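February, 4:30 pm
Posted by Dougal Swanson
28 views | 2 comments

Back on the Ulska gripper this arvo. I swapped the finger pads over and Qiuyue Cheng reset the grip force to 62, which she reckons is kinder to soft stuff. So now it's hats! The job is cap off the table, cap onto the stand, and I'm dead keen to see it go.

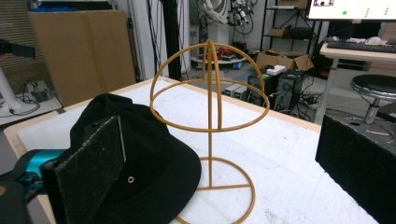
Black cap and the yellow-orange wire stand, left finger up against the cap.

My worry is the dome – thin rods, not much to catch a brim on. Might try coming in higher and letting go later. Qiuyue wants 500 goes logged before we touch the colour settings again. Fair enough, but I'm having a cuppa first.

Shares: 2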